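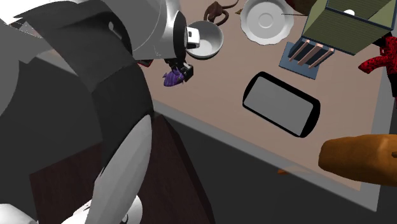

*Table and arm, with the floor behind*

The ferry to Clornden had been cancelled twice by the time Chandrasekhar Arumugam reached the front of the line. The woman behind the glass told him there might be a boat at four. He bought a ticket anyway and sat on his suitcase.

His aunt had left him her house in Drindby and everything in it. The lawyer's letter mentioned 57 jars of marmalade, a piano, and a debt of $3,551 to a man named Panicker. He had never heard of Panicker. He had eaten a good deal of the marmalade, years ago, and hadn't liked it.

At four the boat came. He stood outside for the crossing and got cold.
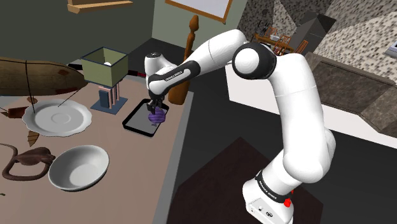
*Purple striped piece over the tray*

Panicker was waiting on the wharf. He was older than the letter had made him sound, and he was holding his hat.

"She lost it at cards," he said. "One winter. I never wanted it."

"Then why is it in the will?"

"She wouldn't let me forget it – she said a debt was a debt."

They walked up the hill together. The key stuck, and Panicker showed him how to lift the door as he turned it. Inside, the kitchen smelled of oranges. Two chairs were pulled up to the table and a deck of cards sat between them.

Chandrasekhar put down his suitcase.

"What did you play?" he asked.

Panicker hung his hat on the hook by the stove and began to deal.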